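How to Pack Bread and Pastries in a Paper Bag So They Arrive in Good Shape

By Shuzhen Jiang – 13/11/2022
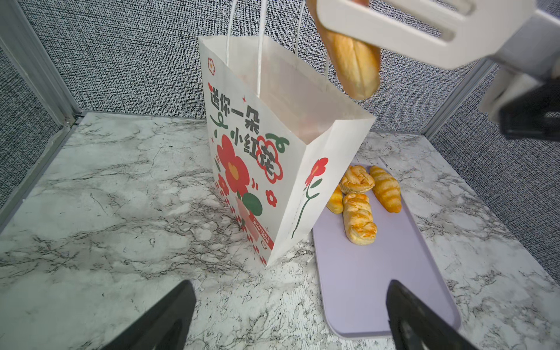
A long roll going first into a white paper bag, with the pastries waiting on the tray.

I have packed bread for other people for eight years now, first at a market table and later for the small morning orders I bake at home. In the beginning I did it badly. I put the soft things in first because they were closest to my hand, then I pushed the long bread in on top, and my customers opened their bags and found one flat croissant and a lot of flakes. They were polite about it. One of them, Rogelio Dagdag, was polite three times and then asked me if I would like him to show me how his aunt packed bags in her shop. Most of what I write on this page began with him.

You can use this method for a breakfast you bring to a friend, for a school sale, or for orders if you bake a little at home like me. You don't need special things.

What you need

One paper bag with a flat bottom and two handles. Twisted paper handles are fine for this weight.
One tray, large enough so that you can set the pieces a little apart.
A few sheets of greaseproof paper, or thin food paper.
A pair of clean tongs, or food gloves.
A clean, dry counter.
A pen and a small sticker if you want to write what is inside.

Choosing the bag

The bottom matters more than anything. A bag with a flat, wide bottom stands by itself and you have both hands free. The flat envelope kind, without sides, is good for one roll or two cookies, but if you put five pieces in it they lie on top of each other and the lowest one carries everybody.

Look at the sides also. The folded part at the side is called the gusset (I had to look up this word). When the gusset is wide, round pastries have room. When it is narrow, the bag looks big from the front but inside it is like a letter box.

I like a printed bag for gifts. The one in my picture has red flowers and the Chinese words 送你一朵小红花, which mean "giving you a little red flower." It is a sweet thing to read when someone hands you breakfast. For daily orders I use plain brown ones from Wanigasekara, a packaging shop near the bus station where I can buy 20 at a time and don't have to store a mountain of them.

If the bag has only thin paper, please don't put it inside a second one to make it strong. I tried this and the inner bag moves around. It is better to divide the bread in two bags.

Step 1. Let everything cool

This is the step that people want to skip, and I understand, because warm bread smells so good. But warm bread gives off steam. In a bag the steam has nowhere to go, the crust becomes soft like a sponge, and the paper gets weak at the bottom.

Put your hand on the underside of the bread and not only on the top. The top cools fast and tells you a lie. If the underside is still warm, wait more. For small pastries I wait until they are fully cool on a rack, and then I move them to the tray. A long roll with a thick middle needs more time than you think. I usually bake the long ones first so that they have a head start.

If somebody is standing at your door and you must pack warm bread, leave the bag wide open and tell them to keep it open on the way home.

Step 2. Put the pieces on a tray and look at them

I move everything from the rack to one tray beside the bag before I pack anything. It looks like an extra step, but it saves time. You see at once what is long, what is round, what is strong and what will break if you look at it too hard.

Keep the pieces together on one side of the tray and leave the other side free. The free side is useful. When you change your mind about something (I do this every time) you have a clean place to put it down.

Try to sort them in your head like this:

Strong: rolls with a real crust, small loaves, anything you can knock on.
Medium: braids and twists. They are firm along the length but weak at the two ends.
Delicate: croissants, knots with flaky tops, everything with many layers.
Sticky: anything with icing, syrup or jam on the outside.

Sticky pieces should go in their own box or their own small bag. I don't have a trick for them. I have tried paper, two papers, and paper with a toothpick to hold it up, and the icing always wins.

Step 3. Open the bag properly

A new bag comes folded flat, and the folds want to go back. Put your hand inside, make a fist, and press the bottom down against the counter. Then run a finger along each lower corner from inside until it is square. Pull the gussets out gently with two fingers.

Fold the handles to the outside if they fall over the opening. If they stand up by themselves you can leave them.

Now put the bag on the counter next to the tray, not behind it. You don't want to carry each piece over the others, with crumbs falling down on them. If you are right-handed, try the tray on the right side and the bag to the left of it. If you are left-handed, turn it around.

Check also that the inside is dry and clean. New bags have sometimes a little paper dust in the fold. Turn it upside down and give it one shake.

Step 4. Line the bottom

Cut a sheet of greaseproof paper a bit larger than the bottom of the bag, and push it down so the edges come up the sides. Butter from pastries goes through plain paper very quickly. I once carried a bag of croissants for 20 minutes on my knees in a taxi and I had to wash my skirt two times.

For crusty rolls only, with no butter, you can skip the lining.

Step 5. The long piece goes first, standing up

Take the longest roll with the tongs or with gloves. Hold it near one end, so that it hangs down, and bring the lower end over the opening. Let it go in slowly along one side of the bag, or into a corner, until it touches the bottom. Only then let go.

Don't drop it, even if it is only the last bit of the way. A roll with a pointed end can make a hole in the paper lining, and the tip breaks off too.

Hold it firmly but don't squeeze. With tongs, I hold the bread across the width, with the flat part of the tongs and not the points. A glossy crust shows every mark. If your tongs have teeth, wrap a little food paper around them.

It's no problem if the top of the roll comes out above the opening of the bag. It even looks nice. But if more than half is outside, the bag will tip over and you need a taller one.

Step 6. Medium pieces next

The braids go beside the long roll, also standing if they fit, or lying on the bottom if the bag is wide. Put the thicker end down. The thin end of a braid likes to open itself, and if it's on the bottom it will be completely open when you arrive.

If two pieces touch and both have a shiny top, put a strip of paper between them. The shine comes from the egg wash, and it can stick a little when the day is humid.

Step 7. Delicate pieces on top

Fold one more sheet of paper and lay it over what is already in the bag. This makes a soft floor for the flaky ones. Put the round knots first, with the pretty side up, and then the croissants next to them or over them. A croissant should rest on its belly, never on the two points.

Don't press to make room! If it doesn't go in easily, it needs another bag. I tell this to myself every Sunday and still I push sometimes.

Step 8. Closing and carrying

For a bag with handles I don't close the top tightly. I bring the two handles together and that is enough for a short way. If it's windy or dusty outside, fold a sheet of paper loosely over the bread.

Carry it by both handles and keep your other hand under the bottom when you go down stairs. In the car, the floor in front of the passenger seat is the best place. On the seat it will fall at the first red light. If you send it with a delivery rider, ask him to hang it straight, and write "this side up" on the sticker. It helps a bit.

Common problems

The crust is soft when they open the bag. The bread was packed too warm, or the bag was closed too long. A few minutes in a hot oven, directly on the rack, will bring it back.

There are grease spots on the outside. Use two sheets on the bottom next time, and bring them higher on the sides.

Everything leans to one side. The long roll was alone in its corner with nothing to balance it. Put the heaviest medium piece in the opposite corner.

There are many flakes at the bottom. A few are normal. If it is a whole spoonful, your flaky pieces were under something. See step 7.

The handle came off. The bag was too heavy, or it was lifted by one handle only. I stop at five or six pieces for a bag of normal size.

Questions I received

Can I pack the evening before? For crusty rolls, I would say no. They lose their crust in the night. Soft pastries can survive it, but they taste like yesterday.

Can I use the bag again? If it stayed clean and without grease, yes, but for other things. I keep my pretty ones for wrapping paper and for wool. For food I take always a new bag.

What about plastic? Plastic keeps bread soft, so it is right for sandwich bread and wrong for everything on this page.

Next time I will write about boxes for the sticky ones. In March I promised a neighbor twelve iced buns in one piece each, and I am still working on it.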